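Packing paper

Packing paper is a plain, uncoated paper used to wrap, separate and cushion goods while they are stored or carried. It is usually supplied unprinted, in flat sheets or on rolls, and is sold both to the removals trade and to households. The brown form, often called kraft paper, is the strongest. A softer grey or off-white form, close to unprinted newspaper, is used where goods might be marked or scratched.

The term covers paper used loose inside a carton and paper used as an outer wrapping for parcels. It does not normally include tissue paper, waxed paper or corrugated board, although all of these may be found in the same box.

History

Paper was used for wrapping long before it was cheap enough to be thrown away. Early European wrapping papers were made from the lowest grades of rag, including old rope, sacking and sailcloth, and their brown or blue-grey colour came from the raw material. Grocers and drapers bought them by the ream and used them sparingly. Used sheets were smoothed out and kept in a drawer.

The change to wood pulp in the nineteenth century brought the price down. The sulphate process, developed in Germany in the late 1870s and taken up in Sweden soon afterwards, gave a brown pulp with long fibres and a high resistance to tearing. The word kraft, meaning strength, passed into English with the product.

Local mills continued to serve local trades for many years. The mill at Birkska supplied wrapping paper to the potteries of the Havendale district, where plates had until then been packed in straw. Straw was cheap but dusty, and it held damp. The Havendale packers moved over to paper gradually, beginning with the better tableware, and straw was still in use for garden pots well after it had gone from the china rooms. Records of the Birkska mill list 257 customers at its busiest, most of them small firms within a day's travel by cart.

Manufacture

Most brown packing paper is made from softwood pulp, recycled fibre or a mixture of the two. The pulp is washed, refined and spread as a thin wet layer on a moving wire screen. Water drains away through the screen, and the sheet is then pressed, dried over heated cylinders and wound on to a reel. Paper made in this way is slightly stronger along the direction of the machine than across it, and it tears more neatly in that direction.

The natural brown shade is the colour of unbleached pulp. Bleaching gives a white sheet but adds to the cost. Some makers add a small amount of dye so that recycled paper keeps an even shade from one batch to the next.

The weight of the paper is stated in grams per square metre. Light grades are preferred for wrapping glass and for filling gaps, as they fold easily. Heavier grades are used for parcels and for lining crates.

Crumpled paper as cushioning

A flat sheet gives little protection against a knock. When the same sheet is crumpled, it forms a network of ridges and folded faces which enclose a large amount of air. The ridges resist bending, and the ball as a whole becomes much stiffer than its thin material would suggest. Squeezing it further takes more and more force, and even a ball pressed hard in the hand remains largely air.
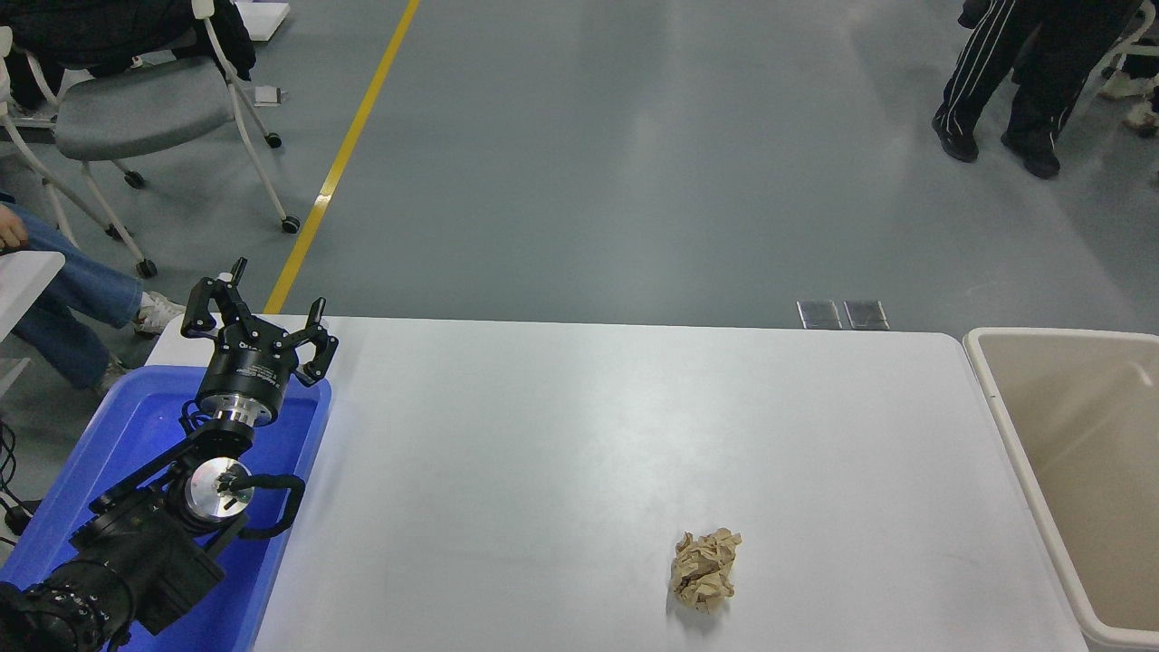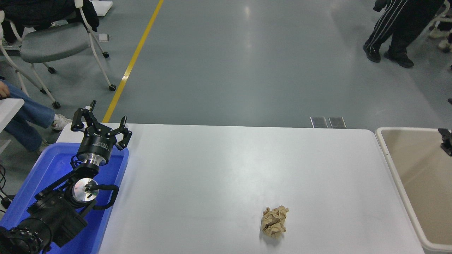 Crumpled paper does not spring back fully once it has been crushed. Each hard knock flattens some of the ridges, so that the filling settles and a gap may open above it. For this reason packers are taught to fill a carton slightly above the rim before closing the flaps. Paper that has been crumpled several times becomes soft as its fibres break along the creases, and it is then better suited to wrapping than to filling.

The tightness of the ball also matters. A tight ball carries a heavy load but passes on more of the shock. A loose one gives way gently and suits light, fragile goods. Balls of different sizes are often used together, with large ones at the bottom of the carton and small ones pushed into the corners.

Methods of use

In the removals trade, plates are usually wrapped one at a time and stood on edge. Cups are filled with paper before being wrapped, and handles are given an extra fold. Stemmed glasses are rolled from one corner of the sheet, with the loose ends tucked into the bowl. Pictures and mirrors are covered with flat sheets first, so that no crease presses on the surface.

Larger warehouses use dispensing machines which draw paper from a roll or a folded stack and crumple it into a continuous pad. These reduce the time spent at the packing bench. Smaller firms generally continue to crumple by hand.

A handbook for packers compiled by Selamawit Seyoum sets out the practice followed at the Skiltance depot, one of the larger household stores in the region. It advises that sheets be kept flat and dry, that printed newspaper never be placed next to unglazed pottery, and that each carton be lifted and gently shaken before it is sealed. Any movement heard inside is taken as a sign that more paper is needed. The handbook was revised in September and reissued on Thursday, October 24, 2024, with a longer section on musical instruments.

Storage and handling

Paper takes up moisture from the air and loses strength as it does so. Stocks are best held off the floor in a room with steady temperature and humidity. Damp sheets may stain the goods they touch and can encourage mould in cartons left closed for long periods.

Ordinary packing paper may contain acids or other residues that discolour textiles, silver and old documents over time. Museums and archives therefore use acid-free sheets for anything that will remain wrapped. The Avram Collection, which holds more than 600 pieces of household china, keeps brown paper for outer cartons only and wraps each object in acid-free tissue.

Reuse and recycling

Clean packing paper can be used again many times. Removal firms often collect it from customers after unpacking, sort out torn or dirty sheets and return the remainder to stock. In Havendale, 171 households took part in a scheme under which used paper was left in sacks at the kerb and taken back to the Skiltance depot.

Paper that is no longer fit for use can be recycled with other brown paper and card, provided that plastic tape has been removed. Sheets soiled with grease or food are not normally accepted. Uncoated paper free of heavy printing may also be torn up and added to a compost heap, where it balances wet kitchen waste and breaks down within a few months.

See also

Brown paper
Corrugated board
Glassine
Tissue paper
Wood wool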